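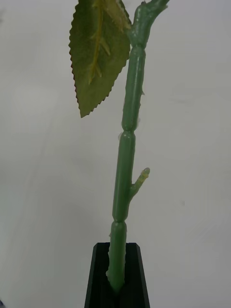
# Come and arrange (fake) flowers with two robot arms

Hello! I'm Mikkel Kirkegaard and I look after the flower task at Gronum. We're teaching a pair of robot arms to put together small bouquets, and the way they learn is by copying people. Lots of people, ideally, doing the same fiddly thing over and over in their own way. I've done so many of these myself that the model is starting to pick up my bad habits, so I'd love some fresh hands.

We're after people to come to our place in Prasudside and drive the arms for a few hours at a time. You don't need to know anything about robots. You don't need to know much about flowers either, though if you've worked in a florist's I will be very pleased to see you (and I'll probably pester you with questions).

## What you'd be doing

You sit at a pair of handles, one for each hand, and the arms follow you. You pick up a stem, pass it across if you need to, and build up a bunch. Everything gets recorded from the table camera and from the little cameras on the grippers, along with how the arms moved. One go from start to finish is what we call an example, and we have 1749 good ones so far. I'd like to get to 2000 by the end of December, which sounds close until you've tried threading a rose stem in beside a hydrangea!

The flowers are all artificial: red roses, pale blue hydrangeas, and loose sprigs of leaves to tuck in wherever you fancy. The rose stems have little thorns moulded on and the leaves have saw-toothed edges, so things snag on each other now and then. Please don't get cross with them. A go where you catch a leaf, back off and try again is really useful to us, so we keep those as well.
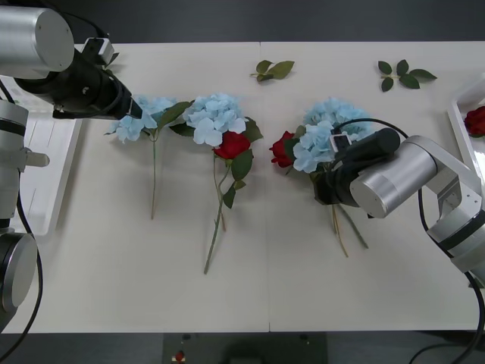 ## How a session runs

1. Turn up, have a tea, and sign the consent form (it covers the recordings and what we use them for).
2. I'll give you a practice run on single stems. Most people feel clumsy for the first bit and then something clicks.
3. We lay the flowers out, you press the pedal to start, and off you go. Press it again when you're happy with your bunch.
4. If you drop something out of reach or get in a tangle, shout and we'll mark it. Never reach in while the arms are live, please. I'm very relaxed about most things but I'm strict on that one.
5. We take a break after every 40 minutes, and longer if your shoulders want it.

A session lasts up to three hours, mornings or afternoons, and we start at half nine or at one. Pay is by the hour and it's the same whether you get through a heap of bunches or only a few. I mention that because people do start racing, and rushed goes tend to be jerky ones. I would much rather have you slow and steady.

We use a bit of software called Tutik to sort the examples afterwards. If you enjoy the driving, there's also some paid work watching the recordings back and labelling them: where the pick starts, which hand has the stem, whether a grasp slipped.
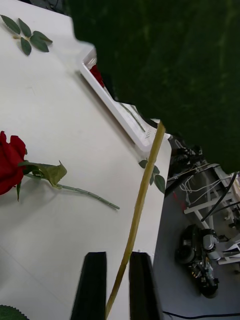

The labelling can be done from home once you've had a couple of sessions here and know what you're looking at. There are 139 recordings waiting in the pile at the moment, so I won't run out of work for you.

## Who we're looking for

- Anyone over 18 who can sit comfortably and use both hands
- Left-handers, very much so, as nearly everyone we've had is right-handed
- People who can manage at least four sessions, because your later goes are usually your best
- Glasses are fine, and so is having no patience for computers

## Getting in touch

Drop a note to me at the Gronum front desk, or ask for me by name if you're passing. Tell me which mornings or afternoons suit you and whether you'd like driving, labelling or both. We're on the ground floor of the Fogh building, with step-free access from the car park side. The bell is a bit feeble, so give it a good long press.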